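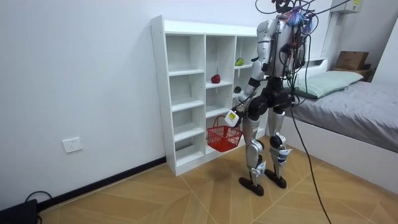 Vivir encima de una obra de metro: polvo, vibración y ruido en casa

Actualizado en febrero. Texto: Trinidad Saavedra. Revisión técnica: Joonas Lappalainen.

Las indicaciones siguientes se prepararon para las viviendas próximas al túnel de Plusorgate, en el tramo entre Kabbaj y Noden. Sirven para cualquier edificio con excavación o paso de trenes bajo la calle. La vivienda donde se probó casi todo está a 198 metros del pozo de ataque, en un segundo piso con forjado de hormigón.

Muebles altos

Fije a la pared todo mueble cuya altura supere el doble de su fondo. Use escuadras metálicas, dos por módulo, atornilladas al costado y no a la trasera, que suele ser demasiado fina para soportar el esfuerzo. En tabique de placa de yeso busque el montante con un detector antes de taladrar. Los tacos de expansión comunes se aflojan con la vibración repetida; los basculantes aguantan mejor.

Reapriete la tornillería cada dos meses mientras dure la excavación. Hágalo a mano, con destornillador: el atornillador eléctrico pasa de rosca los aglomerados con facilidad. Si un tornillo gira en vacío, retírelo, rellene el agujero con palillos encolados y vuelva a roscar pasadas 24 horas. 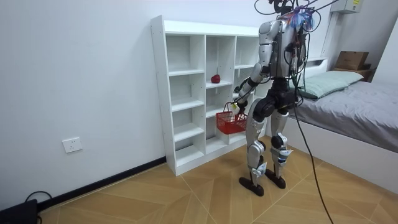
Los objetos pesados van en los estantes bajos. La vajilla apilada tintinea con el paso de las tuneladoras y acaba desportillada por el canto; un disco de fieltro entre plato y plato lo evita. En baldas lisas, una lámina antideslizante recortada medio centímetro por dentro del borde no se ve y no se levanta al limpiar.

Polvo

El polvo de obra es mineral y raya. No lo retire en seco de superficies lacadas ni de vitrocerámicas. Primero aspire con cepillo de cerda blanda, después pase una bayeta de microfibra húmeda, aclarada a menudo. Ventile antes del inicio de los turnos, hacia las 6:30, y cierre las ventanas del lado de la obra hasta el riego de la tarde.

Las rejillas de ventilación de la cocina no deben taparse si hay aparatos de gas. Puede colocarse por dentro una malla filtrante desmontable siempre que el instalador confirme que mantiene la sección libre exigida.

La fruta se lava justo antes de comerla – nunca antes de guardarla – y se conserva cubierta en las horas de trabajo.
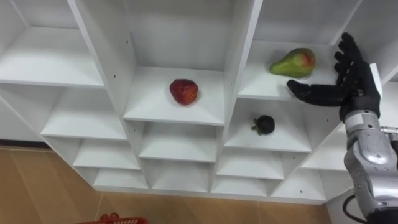

Fresa y pera en los cubos de la estantería.

Ruido

Un burlete de caucho en la ventana reduce más molestia que una cortina gruesa. El burlete de espuma se aplasta en una temporada. Para las puertas interiores de más de 221 centímetros conviene medir la holgura arriba y abajo, ya que la hoja suele tener algo de alabeo.

Grietas

Pegue un testigo de yeso a cada lado de la fisura, anote el mes en la pared con lápiz y fotografíe siempre con una regla apoyada. Si el testigo se rompe, avise a la oficina de obra por escrito y guarde copia. Las consultas sobre el tramo de Noden las recoge Hajar Ramadan.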